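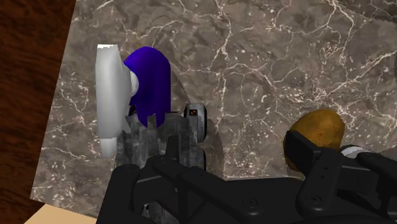
Simulated view from the Cistusum kitchen set: gripper at the marble counter, with a potato to the right.

Cistusum kitchen set - data card

Thank you for looking in. Cistusum is a set of 654 simulated clearing-up episodes, put together by the small automation team at Harnaten for the staff kitchens and canteen at our Solís site. Each episode runs for 30 seconds at most, and every one of them is rendered, so please don't go hunting for a real worktop to match.

Why we made it

The Solís canteen serves 800 meals on a busy day, and the people who work there spend a good part of the afternoon putting stray things back where they belong. When we first talked about bringing in an arm, the kitchen staff were kind enough to tell us which jobs they would gladly hand over and which they wanted to keep. Clearing the counters went on the first list. Cooking, tasting and talking to whoever is in the queue stayed firmly on the second, and we have built the set around that.

What changes for the staff

Under the present plan, 2 people per shift move from clearing to preparation, on the same hours and the same pay. They are also the ones who can stop the arm, and who decide when it runs - usually after three in the afternoon. Training is done in paid time. We are still arguing, in a friendly way, over who should wipe the gripper down at the end of the day.

What it is good for

Training and testing pick-up tasks with food and household odds and ends sharing a counter. Textures are deliberately busy in places.

Known gaps

There are no people in any episode, so nothing learned here tells you how to behave beside a colleague. Please use the Ornimard safety tests for that before going near a working kitchen.

Corrections are very welcome, and so are grumbles from anyone who has worked a canteen shift.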